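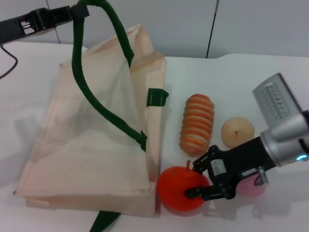
Progress report to the Cuypers Fund
Clalico Mending Room, second period
Mar 25, 2023

Dear friends at the Fund,

I had meant to get this to you a little earlier in the month, but we've been so happily busy that the writing kept slipping to the evenings, and then the evenings filled up too! So thank you for your patience, and for the kind note you sent after the last report, which I read out to everyone over coffee.

The main news is that the beginners' sewing course has now run twice. We planned for one group and ended up with two, mostly through word of mouth at the Nimell market (where we have kept our small stall going, rain and all). People come in wanting to shorten a pair of pants and go home having learned to put in a zipper. The six-week length seems right. Four weeks, as we first proposed, would have left out linings altogether, and those turned out to be the part people ask for most.

Of your grant we have spent $2,993 so far, nearly all of it on rent and on having the older machines serviced by Carnetti. They did a lovely job, though one of the overlockers is still waiting for a part and we've been getting by without it. The fabric budget is hardly touched, thanks to donated remnants.

What has gone slower is the evening session for teenagers. We had a start date in March and had to let it go when our second teacher changed her hours. I'd still very much like to do it, and would be glad to talk over moving that money to the next period.

Receipts are attached, and do come by any time you're in the neighborhood.

With warm thanks,
Floor Van den Broek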